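About Culeo

Culeo started in Middale with two packing benches and a phone that rang mostly at lunchtime. We pack and ship sports gear for smaller shops, the kind that would rather spend their evenings talking to customers than taping boxes, and over the years the benches have grown into a proper hall with a good coffee corner. Kirusport was our first customer and is still with us, which makes us happier than we can easily say.

When Linnea Skjelbred, who runs the floor, first brought up robots, a few of us went rather quiet. So before anything was ordered we sat down together and wrote a list of the jobs that left us with sore wrists and shoulders by Friday. Those were the jobs we handed over first -- the repeated lifting and placing, mostly. 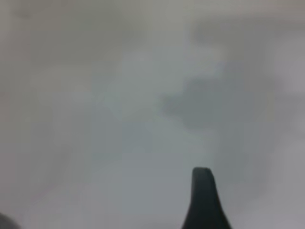 Everyone who was packing then was offered training, and three of our packers now look after the robot cells, setting up new items and deciding when a gripper needs changing. Vidar Sæther went back to the returns desk after a month because he missed the variety, and we were glad to have him there. Some things are still being worked out, such as how to share the early shift fairly, and we talk about that every other week over cinnamon buns.

If you'd like to see how we work, do come by. We close for the first week of July -- otherwise just ring the bell at the side door.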